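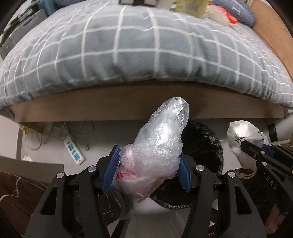
Two grippers at work beside the bed: one closes on a bundle of plastic bags in front of the lined bin, the other is at a white bag with a barcode.

The Kistar student project sets its tidying task in bedrooms. Benches were tried first and dropped in November.

Natalia Ledesma, who runs the project at Tapia college, wanted a floor with cables on it and furniture in the way. "A bench gives you one height and clean light," she says. "The software learned the bench."

Students work the grippers by hand and record each attempt. The set now holds 1767 attempts, of which 516 involve plastic film. Film is the hard part. It folds under the pads, throws glare back at the camera and has no fixed shape to grip.

Ezequiel Ponce wrote the grading rules. A bag that slips before it reaches the bin is marked as a failed grasp and kept in the set — the team trains on failures too. Each student does 10 attempts, then swaps with a partner.

Éabha Rafferty is comparing slow and fast closing speeds on thin film. Her first results favour slow closing, though the gap narrows when the film is bunched. She will repeat the test with paper packaging next term.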